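Skript zur Übung **Flächenmuster und Rapport**, Teil 3
Textilgestaltung, Grundstufe, Mai 2025
Zusammengestellt von Vasanthi Subramaniam

## 3.1 Was ist ein Rapport?

Der Rapport ist die kleinste Einheit von einem Muster, die sich wiederholt. Wer den Rapport kennt, kann das ganze Muster zeichnen. In der letzten Stunde haben wir den Rapport bei Streifen und Karos gesucht, das war einfach. Bei organischen Mustern (Blätter, Tierfell, Wolken) ist die Grenze nicht so leicht zu sehen, und gerade das ist von den Entwerfern gewollt.

Wir unterscheiden für diesen Kurs:

- **Gerader Rapport:** Die Einheit steht immer direkt neben und unter sich selbst.
- **Halbversatz:** Jede zweite Spalte ist um die halbe Höhe verschoben.
- **Gespiegelter Rapport:** Die Einheit wird abwechselnd umgedreht. Vorsicht bei Tiermotiven, hier entstehen schnell ungewollte Gesichter.

## 3.2 Die Rosette beim Leopardenmuster

Als Rosette bezeichnet man den offenen Fleck im Fell des Leoparden. Er besteht meistens aus mehreren dunklen Stücken, die einen helleren Kern umschließen. Beim Geparden sind die Flecken dagegen gefüllt. Im Handel werden beide Muster oft unter dem gleichen Namen verkauft, in Ihrer Mappe müssen Sie aber den Unterschied machen.

Beim Zeichnen gehen Sie bitte so vor:

1. Zuerst die Kerne verteilen, mit ungleichen Abständen.
2. Dann die Ränder zeichnen, jeden ein wenig anders. Ein Rand darf auch offen bleiben.
3. Kleine Punkte in die Lücken setzen.
4. Zum Schluss die Kanten vom Rapport prüfen. Was rechts hinausgeht, muss links wieder hereinkommen.

Den häufigsten Fehler sehe ich bei Schritt 1. Die Studierenden setzen die Kerne in Reihen und merken es erst, wenn der Stoff an der Wand hängt - dann sieht man Linien, die auf dem Papier nicht da waren.

## 3.3 Farbe

Das Muster bleibt auch dann lesbar, wenn man die natürlichen Farben aufgibt. Entscheidend ist der Unterschied zwischen Hell und Dunkel. Wenn Grund, Kern und Rand in einem einzigen Farbton liegen, spricht man von Ton-in-Ton. Es wirkt ruhiger und man kann größere Flächen damit bespannen.

Der Entwurf »Flekier« von Revathi Krishnan, den wir in der Stunde besprochen haben, verwendet drei Stufen von Grün. Vergleichen Sie ihn mit »Vetevlow«, wo der Kern heller ist als der Grund. Beide Proben liegen im Schrank unter der Nummer 935.

## 3.4 Muster auf der Wand

Auf einer Wand sieht man den Stoff selten gerade von vorne. Bei Flächen, die schräg zum Betrachter stehen, verändert sich die scheinbare Größe der Motive, und die nahen Teile erscheinen größer. Planen Sie deshalb die Größe der Rosette für den Ort, an dem die Leute wirklich stehen.

## Aufgabe bis zur nächsten Stunde

Zeichnen Sie einen Rapport mit Halbversatz, Kantenlänge 100 mm, in Ton-in-Ton. Drei Farbstufen genügen. Kopieren Sie ihn viermal und kleben Sie die Kopien zusammen. Die Klebekanten sollen im Muster nicht auffallen. 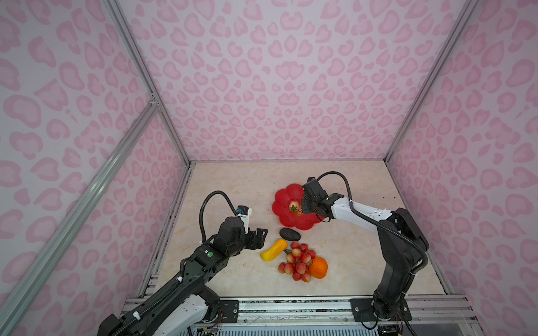

Abb. 3: Rosettenmuster in Rosatönen auf Stoffwänden, zu Abschnitt 3.3 und 3.4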